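Lustotitz practical, week 4 - collecting your own examples
Handout, updated Jul 31, 2021

Right, last week was all about the model and this week it's all about where its examples come from, and I make no secret of liking this half better. You'll be going out in pairs with two hand-held grippers and coming back with episodes for the Nisham set. One episode is one task from start to finish: approach, grasp, move, let go, back off. If you stop halfway to answer your phone, bin it and start again!

The set stands at 817 episodes as I write this. Of those, 600 are kept for training, and the rest are held back for testing, so please don't go peeking in the Jumdale folder and tuning to it (it's happened).

We're doing kitchens this term. I love kitchens for this - shiny things, pale things on pale counters, odd shapes pushed up against the wall, and every household stacks its crockery differently. Don't tidy up before you begin. A learner that has only met one white plate on a bare table will be lost the moment it meets a real worktop, with bowls, leafy greens and a big steel appliance all sharing the space.

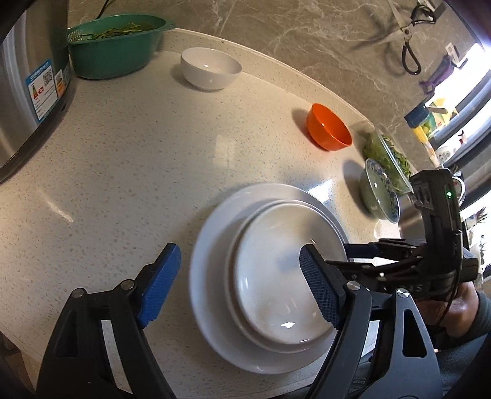

Should we throw away an episode where the grasp slips?
Keep it if you recovered and finished the task, and mark it "recovered" in the log. If you gave up, it goes in the failed folder, where we'll use it in November for the session on telling good attempts from bad ones.

Now, some habits to get into. Move at the speed you'd use to put away somebody else's best china. Open the jaws before you get to the object, so the approach and the opening don't blur into one jerky movement. With stacked dishes, decide beforehand whether you're taking the top one or the lot, and write that down, or whoever labels it later has to guess. Vary where you start from too. My own first batch had me standing in the same spot every time, and the policy we trained on it was superb at reaching from exactly there and hopeless a step to the left.

Two-handed episodes need a bit more care. Start both recordings before either hand moves, and do the sync tap (see the Lei notes, section 2) at the beginning and again at the end. Last year's group skipped the second tap on a whole afternoon's work and we never did get the two sides lined up properly.

For the write-up I want one page: what you collected, what you threw out, and one thing your examples don't cover. Logs go in with the recordings, same folder, same name.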